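## 4. Alignment of Cover Versions with Source Recordings

The comparison in Section 5 depends on matching each cover to the recording it was learned from. Tempo, key, and song form all vary between the two, and the covers in the Gusero collection were made on home equipment of uneven quality. This section describes how the recordings were prepared, how beats were matched, and where the matching failed.

### 4.1 Material

The collection holds 61 songs, each represented by one source recording and at least one cover. All source recordings come from the Wallis reissues, which were transferred from first-generation tape. The covers were supplied as cassette or reel copies and digitized at a single sampling rate. No noise reduction was applied at transfer. Medleys were left out, as were covers in which the verse melody had been replaced by a spoken part.

Many of the cassette covers carry a steady layer of tape hiss. It raises the noise floor between phrases and hides soft note onsets, mainly brushed drums and fingerpicked guitar. Hum from the power supply was handled separately with a narrow filter, and everything below 80 Hz was removed before onset detection. The bass line was taken from the unfiltered signal in a later pass, so the filter has no effect on the harmonic measures.

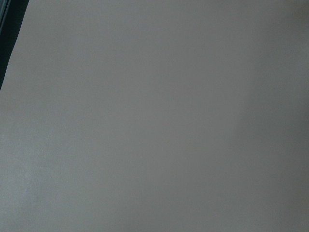
Hiss was treated as a stationary background and estimated from the gap before the count-in. For most covers the estimate was stable over the length of the song. It has no peaks and no repeated pattern; the fine speckle spread evenly over the pale gray surface in Figure 1 is a fair visual counterpart, with small light and dark variation everywhere and no mark on which the eye can settle. An onset detector given only this kind of input should return nothing. The Pellegrini detector returned a small number of false onsets on the hiss-only segments, all of them at the lowest threshold setting. The threshold was raised by one step for every cassette copy and left unchanged for the reels.

### 4.2 Beat matching

Beats were tracked in the source recording first. The cover was then tracked with the source tempo as a starting value, and the two beat sequences were aligned by dynamic time warping over a window of 20 beats. A wider window was tried and rejected. It allowed the second chorus of a cover to be matched to the third chorus of the source, particularly in songs where the chorus lyric does not change.

Song form was marked by hand. Each section was given a label (verse, chorus, bridge, solo, or tag) and a start beat. Where a cover dropped a section, the corresponding part of the source was skipped. Where a cover added one, usually an extended ending, the added part was kept but left out of the timing measures. Repeated fade-outs were cut at the last downbeat at which the lead vocal was clearly audible.

The start beat of each section is expressed relative to the end of the section before it. This makes the labels easy to edit, but it also means that an early error is carried forward.

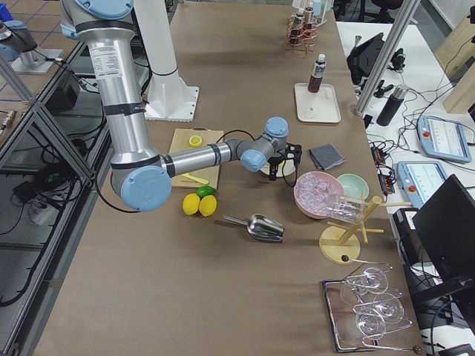

A misplaced downbeat in the first verse shifts the chorus, the bridge, and the ending by the same amount, even when each was marked correctly on its own terms. The structure is that of a serial chain. In the silver robot arm of Figure 2, the black gripper hangs below the wrist over a small white dish, and its place there is fixed by the bend at the elbow and the line of the forearm as much as by the wrist itself. A small change of angle at the elbow would move the fingers off the dish. Section labels behave the same way, and errors near the start of a song cost the most to correct. For this reason the first verse was checked by ear in every cover, and later sections were checked only when the warping path left the diagonal.

### 4.3 Failures

Alignment failed for covers with a long free-tempo introduction. Songs notated at 125 beats per minute or faster also gave trouble, with the tracker locking on to half the written tempo. These were corrected by setting the beat level by hand in the Indeo editor and running the alignment again. Covers that still could not be aligned remain in the collection but are excluded from Section 5.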